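The case for a drawer with almost nothing in it

69 shares | 4 comments

Most advice about small kitchens comes down to storage. Buy the insert, buy the stacking bins, put a rack inside the cabinet door. I followed that advice for years in an apartment in Staltmont with 54 inches of counter, and I ended up with a kitchen where everything had a place and I could not find the can opener.

I now think the advice is wrong. A small kitchen should have some storage that stays close to empty, and the things used every day should stand out in the open where a hand can reach them.

The usual objection is waste. A drawer is space you pay rent on, and leaving it unfilled looks like leaving money on the table. But a full drawer has a cost too. To get one thing out of it you move four others, and to put it back you move them again. My worst drawer held 16 utensils, and I used three of them. The rest were there because there was room for them when I moved in.

Open storage gets a bad name because people do it with everything at once. They put up a long shelf and fill it with jars, bowls and the good glasses, and it all gets greasy. I would keep it to plates, mugs and whatever food is going to be eaten soon. Those get handled so often that grease and dust never have much of a chance.

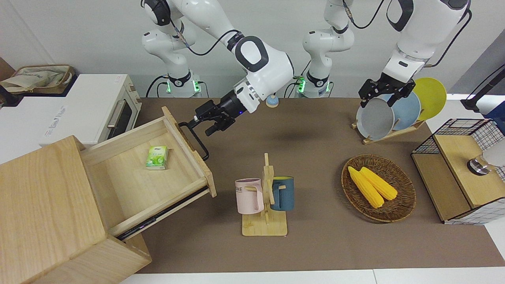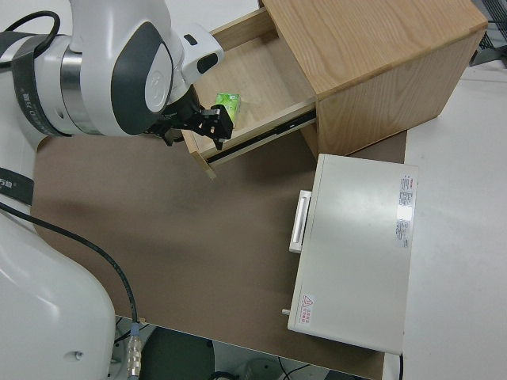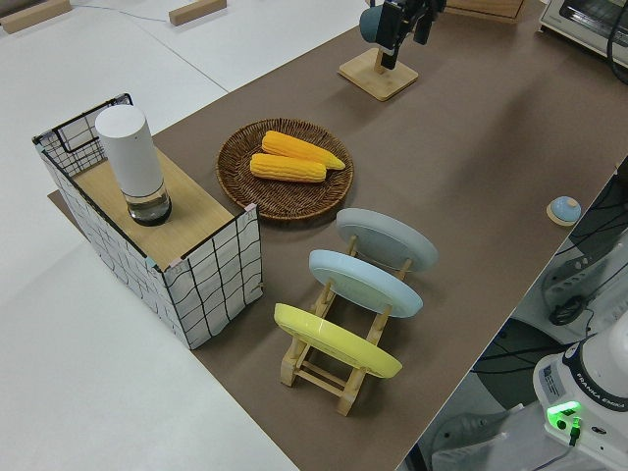
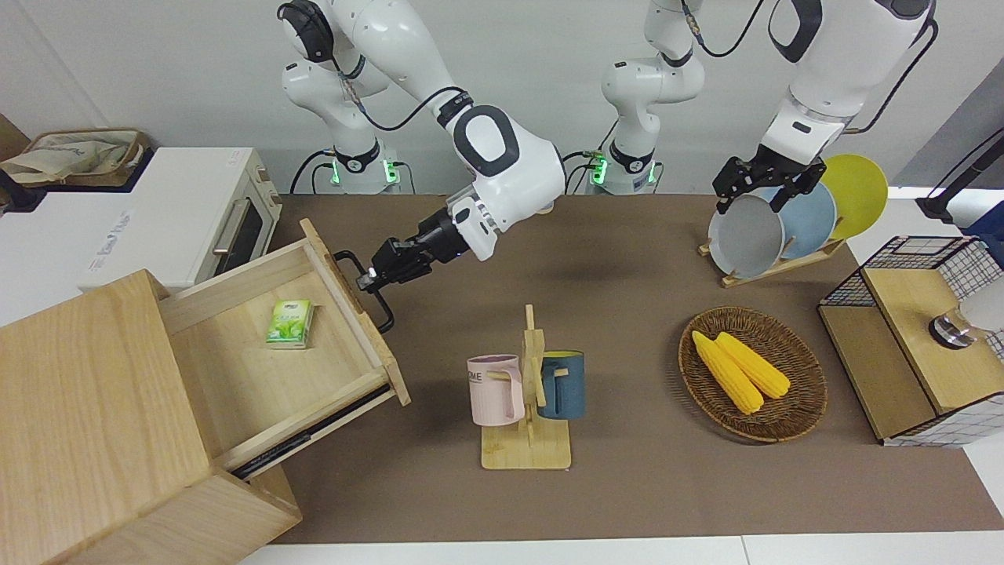

Plates are where I would tell anyone to start. A stack in a cupboard is fine as long as you always want the top one. If your plates don't match, you usually don't, and you lift the stack, pull one out and set the others down again, which is how mine got chipped. Standing up in a wooden rack, like the gray, light blue and yellow ones in the third picture, each can be taken without touching much of the others. The rack takes up counter, I admit, but it also saves a trip to the cupboard after every wash. The drawer in the first and last pictures is about how full I think a drawer ought to be: a small green packet of tissues and plenty of bare wood. You could open that one in the dark and find what you wanted.

The same goes for mugs. A mug tree is a slightly old-fashioned thing and I resisted it for a long time. Then I got one at Pemport, the housewares place near the bus station, and stopped knocking handles off in the cupboard. It also settles how many mugs to keep. When the pegs are full, you have enough.

Food is harder. I like corn or fruit out on a plate where I will see it and cook it. In a deep drawer I forget about it until it smells. The drawback is that whatever is out has to be eaten, and in a hot August kitchen that means soon. I think that is a fair trade. It makes me buy less.

A few things should not be out. Knives, for one, if there are children. Paper of any kind near the stove. Bags are the one I have not solved. A canvas bag ends up on top of the nearest appliance in every kitchen I have lived in, and I move mine off the oven before I turn it on – most days, anyway, and I should do better than that.

I also don't believe good hardware fixes a bad drawer. My building replaced our old runners with a set from Sveinbjörnsson a couple of years ago. They are smooth and they come all the way out, and for about a month I was delighted. Then I noticed I had filled the drawers right to the back, now that I could reach the back. I had more stuff and the same trouble finding it.

So I emptied one. It was the top drawer, the one everybody fills first. It has a pad of paper and a pen in it. When someone comes over and I need the counter, whatever is lying there goes in for an hour and comes out again later. I have not missed anything that used to live in it, and over half of that went to the thrift store in January.

Comments

My mother kept a drawer like this for the mail. I filled it with batteries the week I moved in and I regret it.

Nice idea if you live alone. With two teenagers an empty drawer lasts until breakfast.

Plates in a rack, yes. Just make sure the rack is heavy enough. Ours tips if you take them all from one side.

Reading this in Kelmont with a kitchen smaller than yours. Going to try it with the mugs first.

Recent

Why I stopped buying matching bowls
The toaster oven is enough for two people
What to do with a deep corner cabinet
Against the kitchen island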